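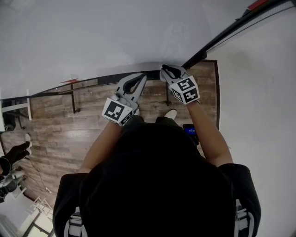

About Volside Chapel

Most churches say on their website that everyone is welcome. We have read a lot of those pages and been to some of the churches, and we don't always believe them. So we'll try to claim less.

The congregation goes back to 1744, or so the stone over the door says. Our records start a good deal later and we wouldn't swear to the stone. The building seats 291. It has not been full in years, and a full room wouldn't prove much anyway.

We read the Bible together and argue about it. Thomas gets a fair hearing here. If you have prayed for something and heard nothing back, you won't be told that you did it wrong. We believe Christ is risen. Some of us believe it more easily than others, and that changes from one July to the next.

Jean Cruickshank has been our pastor since we joined with the Redby fellowship. She preaches for 20 minutes, distrusts sermons with three points, and takes questions afterward. She doesn't always have answers.

We don't have a vision statement. We tried writing one with our friends at Zetley and it sounded like a bank.

Sunday worship is at 10:30, on Rutherford Street. Parking is poor. Coffee is served after the questions, and you can skip either.

Page last changed 2018-08-31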